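Clubs > Nurulstead Robotics > Tutorials > Two-arm cookie sorting

Setting up the cookie tray task

Our Tuesday group uses this as its first two-arm exercise. You should already be able to home both arms and open and close the grippers.

Set the tray near the middle of the table, where both arms can get to it. Put the paper liners in, then the plate of play cookies at the back right. The desk organizer goes at the back left. Mark the corners of each with tape on your layout sheet so the next team starts from the same place.

Run the right arm by itself first. Teach three points for every liner: above, down, and above again. Keep the speed at 12 percent until the whole path is clean. 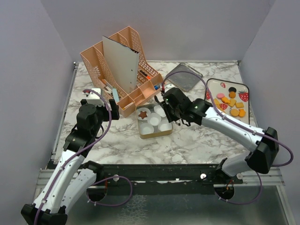
Next, add the left arm. Give it a park position and a wait step, and only let it move when the right arm has reported that it is clear of the tray. Most collisions in our club came from leaving out the wait step.

Watch the cables when you turn a wrist. If a loop pulls tight, stop, back up and pick a different elbow angle.

Save the program under your team name. Gillum team's file from April is in the shared folder if you get stuck. It has 66 lines and could be shorter.

Comments

Halina Czarnecka: We had to lower the grip force for the star shapes. Setting 3 worked for us.

Zdzisław Czarnecka: Is the wait step in seconds or a signal?

Halina Czarnecka: Signal. We tried 8 seconds first and it was too slow.

Contact the club | © Nurulstead Robotics | Back to top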